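What Guests Find When They Get There: Arrival Information in Holiday Lets at Veststead
Student project report, submitted September 28, 2026

1. Why this topic

Our first idea was to compare prices, but everybody compares prices. We looked instead at the gap between what a holiday let says about itself before you book and what it tells you once you have paid. We suspected the second part would be thinner than the first, and we were not disappointed.

Veststead has plenty of lets for a place with one chip shop. We chose 14 of them, all sleeping between two and six people, all within walking distance of the harbour. One owner withdrew when he learned we would be reading his welcome folder, so the results cover 13.

2. Method

We read each listing first and wrote down every promise that could be checked: parking, heating, the distance to the beach, how you get in. Then we asked the owners for whatever they send or leave for guests. Most sent a folder or a few sheets. One sent a photo of a note stuck to a boiler. It said NO.

We also gave a short questionnaire to guests during August, handed out at the Tritden ferry office, where people have time on their hands and nowhere to go. We got 47 back. A few had been used to keep score at cards, but were otherwise complete.

3. Findings

Getting in. Of the 13 lets, 11 used a key safe. The instructions for finding it were the weakest part of nearly every folder. "By the side door" is no help when the house has two sides and both have doors. The let called Drumach gave directions starting from a pub that has since closed, and whose sign has gone.

Distances. Listings measured the walk to the beach in minutes, and always in a small number of them. We walked the routes with a watch. The times were fair going down. Coming back up with a windbreak and a younger brother is another matter, and no listing gave a figure for that.

Heating. This was the commonest complaint on the forms. Owners explained how to turn the heating down in great detail and how to turn it up hardly at all. We offer no theory.

The things left out. Bin day was missing from most folders, though guests are expected to know it. So was what to do if the power trips. On the other hand, every folder told us how to load the dishwasher, including one for a let without a dishwasher.
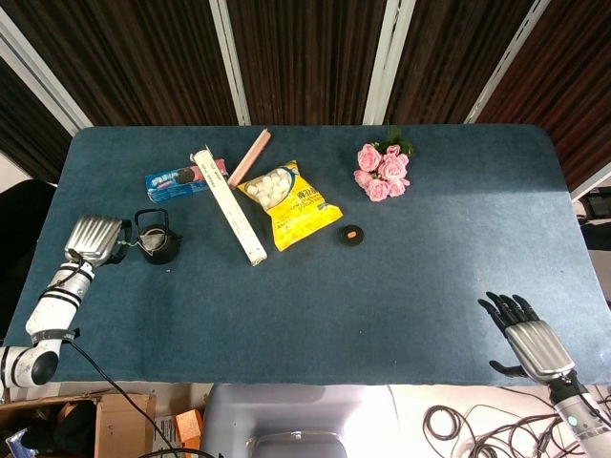

Rocío Pacheco wrote on her form that she would swap any welcome basket for one clear page on how to get in after dark. She added that she had once rung the owner of Ots Cottage from its own doorstep, and that he gave her the code for his other house.

4. What we would change

We drafted a single-page sheet with the key safe at the top, then heating, bins, power and a phone number somebody answers. Two owners have agreed to try it. A third said his guests never read anything, and then asked us to add a line about the dishwasher.

5. Limits of the work

Our forms came only from people leaving by ferry, so anyone who drove home is missing. Owners chose which papers to send us, and may have tidied them first, though having read them we doubt it. The walking times were taken by one person with long legs. If we did it again we would start earlier in the summer and bring more pens.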